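Teaching a Small Arm to Pick Up and Place Gears by Remote Control

Project report, Automation Lab II
Group: Imani Ogola, Elibariki Mabula, Mwende Obura
Supervisor: Subira Mutiso
Submitted 12 May 2023

1. Background

Our group was given the gear handling task from the Vutcombe list. The list asks for a robot arm that picks up a loose spur gear from a work surface and sets it down on a short upright pin. A person does this without thinking. A fixed program can also do it, as long as the gear is always in the same spot. We were asked to do it with the gear in a different spot each time, and without writing the motions by hand.

The method was to show the arm the task many times and then train a model on what was recorded. Last year's group did the same thing with plastic cubes. Their report was useful for the software setup but less so for the gripping, as a cube has flat sides and a gear does not.

2. Equipment

The arm is the six-joint arm in the back of the lab, fitted with a two-finger gripper. Both fingers have a grip pad on the inner side. One small camera is mounted at the wrist and looks down past the fingers. A second camera stands on a post at the side of the table.

For remote control we used the Tralton hand controller. It sends position and rotation to the arm, and a trigger opens and closes the fingers. Recording was done with Grirell, the logging program the department already had a license for. It saves both camera views, the joint angles and the finger opening in one file per attempt.

The work surface was covered with gray fabric. On the bare table top the gears slid when a finger touched them, and the glare made the side camera nearly useless in the afternoon. The fabric fixed both problems. It did bring one new one, described in section 5.

3. Two ways of showing the task

We tried two ways of giving demonstrations before choosing one.

In the first, the motors are set to a soft mode and the operator holds the arm and moves it through the task. This is easy to learn. Mwende gave a good demonstration on her first morning. The trouble is that the operator's hand and sleeve are in the side camera view nearly all the time, and they will not be there when the arm runs alone. It was also hard to make small turns at the wrist. The last joint is stiff, and pushing on it moved the joints behind it as well.

In the second, the operator stands back and drives the arm with the hand controller. This took longer to learn. All three of us spent most of the first week knocking gears over. Depth was the hard part. From a standing position beside the table it is difficult to judge how far the fingers are above the surface, and we all tended to stop too high.

We settled on remote control for the full data set. The pictures are clean, and the operator can be made to work only from the camera views, so that the model gets the same information the person had. We put a cardboard screen between the operator and the table for this reason. Elibariki did not like the screen at first and recorded his early attempts without it. Those attempts were left out of the training set.

4. Recording procedure

Each attempt went as follows.

The helper places the gear somewhere inside the taped area and steps away. The operator starts from the home position, moves over the gear, turns the wrist to suit it and lowers the fingers to either side. The fingers are closed, the arm is raised, and the gear is carried to the pin. The operator lowers it, opens the fingers and returns home. The helper then marks the attempt as good, bad or unsure on the paper log.

We kept all attempts, including the bad ones, but trained only on those marked good. The final training set has 200 demonstrations. Some were recorded with the gear lying flat and some with it standing up. Other metal parts were left lying on the fabric during many of the recordings, so that the model would not learn to go for any shiny thing in view.

The operators changed over every 53 attempts at the start, which was too many. People got tired and their paths got sloppy toward the end. After a talk with our supervisor we moved to short turns with a break between them.

The wrist view turned out to matter most during the approach. When the front face of the gear points at the camera, the teeth and the bore are both easy to make out, and the operator can line up the fingers by keeping an even gap on the two sides. We made this a rule for everyone: even gap first, then close.

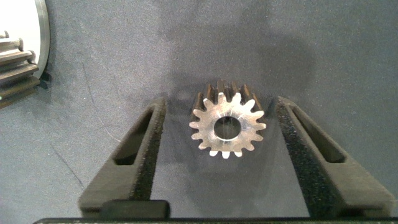 Figure 1. Wrist camera view of the small spur gear between the gripper fingers, with a larger gear at upper left.

5. Problems

Shadow. The arm and gripper cast a broad shadow on the fabric around the gear. In the wrist view the front face stays bright but the teeth farther back go very dark. Early models seemed to treat the bright face as the whole gear and closed the fingers too near the front. We moved one lamp and recorded new demonstrations, and this helped. We did not get rid of the shadow.

Fabric. The fabric gives a little when pressed. If the operator lowered the fingers too far, the tips pushed into it and dragged it along, and the gear tipped. We stretched the fabric again and taped down its edges, then told operators to stop lowering as soon as the tips touched.

Pausing. New operators stopped above the gear for a long time while they made up their minds. The model picked this up. One version hung over the gear and did not come down until we stopped the run. We cut the long pauses out of the recordings with a small script that Imani wrote, and trained again.

Controller drift. The Tralton controller lost its zero point after long sessions. The arm then crept to one side with the operator's hand still. Turning the controller off and on clears it. We should have put this on the checklist sooner – a full afternoon of recordings in October had to be thrown out.

6. Results

The final model was tested with the gear placed in spots not used in training. It picked up the gear and put it on the pin in 75 percent of the test runs. Most of the failures came at the pin. The pick-up itself was fairly steady, and when it went wrong the arm sometimes backed off and tried again, which we had shown it in a number of demonstrations.

At the pin the bore has to line up closely, and by then the gripper hides much of what the cameras would need to see. A person driving the arm has the same trouble. Our own success rate at the pin was better than the model's, but we were slower, and we often needed more than one try.

Gears lying flat were harder than gears standing up. The fingers can reach less of the tooth width when the gear is flat, and small errors in height lead to a missed grip.

We also ran the model with the screen removed and people walking behind the table. We saw no clear change, though we did too few runs of this kind to say much.

7. What we would change

We would add a third camera low down near the pin. We would also record more demonstrations of the last short movement by itself, starting just above the pin, as the full task spends most of its time on travel that the model already does well.

A force reading at the fingers would help the operator too. With the present setup the only sign of contact is in the picture. Tumaini Ogola in the year above has built a simple buzzer for the hand controller that responds to motor load, and has offered to lend it to the next group.

The recordings, the paper logs and the pause script are stored in the project folder under Vutcombe. The attempts marked unsure have not been sorted. The next group should check them before using them, starting with the flat gears.

8. Division of work

Imani Ogola: training, scripts, sections 5 and 6.
Elibariki Mabula: arm setup, camera mounts, demonstrations.
Mwende Obura: demonstrations, paper logs, sections 3 and 4.
The remaining sections were written together.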